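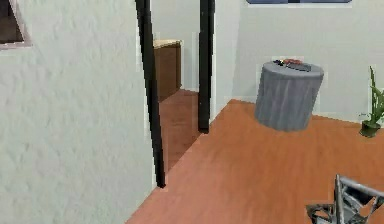 Speaker notes – can machines do the chores yet? Nestport meetup, Feb 13, 2022

Opening
Say hi, thank Nestport for the room (and the coffee!). Ask who has a robot vacuum, then ask who still moves the chairs for it. I do, every single time.

Tidying a tabletop
My favorite chore to talk about, and it's tiny – three or four little things on a round gray top. A kid clears that in seconds. In our July runs with Tunico, we did 377 tries at picking up one small item and putting it where it belongs. 57 went through with no help from me. I was thrilled, my sister was not.
Talk about clutter here. Dark things bunched together on a gray surface are rough, and a red one is a gift. Then the rest of the house: a plant with long leaves next to the table, a doorway off to the side, doorways. Slow down on this slide.
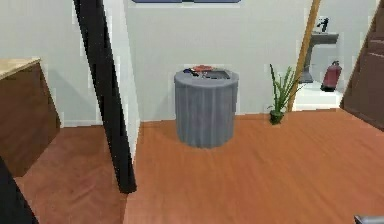 Shop floor
Switch to Skever. Same part, same bin, 1,530 picks in a shift, and I'd happily sign off on that today. Homes – give me 4 more years. Take questions.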